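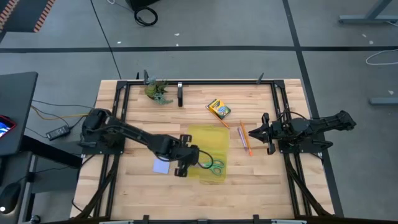

Kimie Hattori
Contributing editor, Household and Craft

Craft table

A craft table is a table, or any part of a table, that a household or classroom gives over to drawing, cutting, coloring and other small handwork. The name belongs to the use more than to the furniture, and a great many craft tables began life as something else — a kitchen table with one leaf down, a workbench, a desk that somebody outgrew. Readers who grew up with one will probably remember its smell of wax and pencil shavings long after they have forgotten what was made on it.

Surface

Wood is the old favorite, and a light butcher-block top remains popular, as pencils and crayons show up well against it and small marks can be sanded away. A square top suits two people working across from each other, while a long one is kinder to a group. Many families lay down a sheet of plastic where the cutting and gluing will happen. A translucent sheet in a cheerful color, such as yellow-green, lets the grain show through and is easy to find again when it has been put away with the paper.

Usual contents

Pencils and scissors turn up on nearly every craft table, along with a box of crayons, often the yellow and green Crayola box. Colored pencils tend to wander out of their sets, so that an orange one and a pale purple one may end up side by side with their companions nowhere near. Paper is commonly kept in small squares, in soft shades like lavender, handy for folding or for notes. Scissors with bright handles, green being a common choice, are less easily lost under a pile of scraps.

A small potted plant is a frequent guest. Spiky succulents do nicely here, since they take up little room and forgive a missed watering or two. They are best set near a corner, where sleeves won't catch them.

Keeping order

Opinions differ, and warmly. In her booklet The Mevov Table, first printed in May and sold in an edition of 90 copies, Laurinda Veloso recommends clearing everything at the end of each sitting. Iqra Ghumman, who taught handwork in Valtell for 22 years, preferred to leave an unfinished piece out overnight, with its tools beside it — children, she felt, came back to it more gladly that way.

See also: Pencil case; Paper folding; Sewing corner

Last revised 1 August 2021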